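Laundry corner notebook, Zivthorpe workshop
Tuesday, mid-morning, May

Picking this up again after leaving it alone too long. The last entry stops halfway through a sentence on drying racks, and I have no idea what the rest of it was going to be, so let's call that one finished and move on to the washer corner.

Where we were: the aprons and soft cloths from the dye bench had been going home in tote bags with whoever remembered, and coming back on no schedule at all. Now that we have the front loader set up in the corner, the washing can stay in the building, and what I want to sort out is the small stuff around the machine. Where the basket goes, what gets washed with what, how full is too full. None of it is hard, but every one of us has been doing it a different way, and I found a damp cloth behind the paper cutter last week that I would rather not think about again.

Basket on top, or basket on the floor

I have gone back and forth on this. On the floor the basket is right under the opening and you can scoop straight in, but you also kick it, and the open door swings out over exactly the spot where you would want to put it. On top of the machine it's at a nice height for sorting and you can see what you have without bending. The trouble is that our basket is a big one, the cream-white plastic kind with the thick rolled rim, and it is longer than the space we want to give it. Set toward the right, it leaves the left strip of the washer top free, and you can still get at the drawer and the knob without reaching around anything. It does stick out past the right side of the machine when it sits like that. I've decided I can live with it, as long as we keep the heavy things toward the middle.

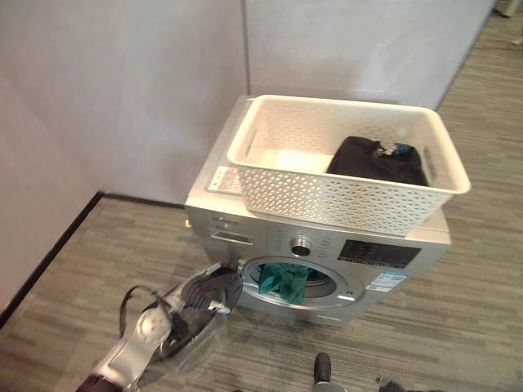

Sorting, and the black things

Dark things on their own is the rule I was raised with and I'm sticking to it, at least until the black pieces have had a few washes and stop giving up color. The teal is the one I can't make up my mind about. My feeling is that it belongs with the darks, and if it comes out a little duller, well, it is a work cloth and it will have paint on it by Friday anyway. Somebody wrote "NO TEAL WITH BLACK" on the whiteboard in very firm letters, so there is evidently another school of thought. Please come and argue with me, I'm usually here before the kettle is!

What I'd like to try is one cold load with the two together and a plain white swatch cut from the Wovex cotton tucked in beside them. If the swatch comes out white we can wipe the whiteboard. If it comes out gray I will wash the teal by hand and say no more about it. I have cut 17 swatches from the end of the roll, which should keep us in tests until the fall, and they are in the tin with the buttons on the lid.

Loading notes

Bunched things go in bunched and come out worse, so shake each piece out before it goes in the drum. This is the step I skip when I'm in a hurry and I always regret it at the ironing board.

Check pockets. The last batch of aprons had 5 pencils in it, plus a bone folder I had been blaming other people for.

Swing the door all the way back before you start. Half open, it catches your sleeve, and it's easy to knock the glass with a button or a ring.

Run a hand around the gray rubber at the opening before closing up. Threads collect in the fold, and small cloths love to hide there. 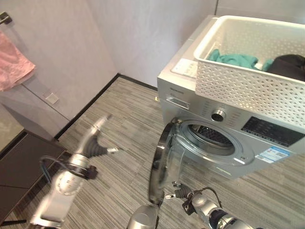 Washer door wide open, teal and black still up in the basket.

Leave the door open between loads too, please. The machine at the old Draseton building was always shut tight and smelled like a pond, and I'd like ours to stay pleasant for as long as we can manage it.

Soap

We have the big tub of Dudek powder under the sink and I put in 53 grams for a full load, weighed on the little scale and poured into a jar lid. I marked the lid with a line, so you can leave the scale alone after this. For a half load go to the middle of the lid and use your judgment. The person before me was a generous pourer and everything came out stiff, which is fine for an apron but miserable for polishing cloths.

Still to do

Get a second basket, smaller, for clean things only. I keep putting washed cloths back in with the dirty ones.

Find out whether the basket creeps when the machine spins. I want to mark the corners with tape before a load and look again after. If it moves at all it comes down for the spin and that's that.

Hem the new cloths. There is a strip 300 cm long left over from the curtain job, and it would make a decent stack if the frayed side gets trimmed off first.

Ask about a shelf above the machine for the jar, the swatch tin and the pegs.

Stopped for lunch. Swatch test this afternoon if the sink is free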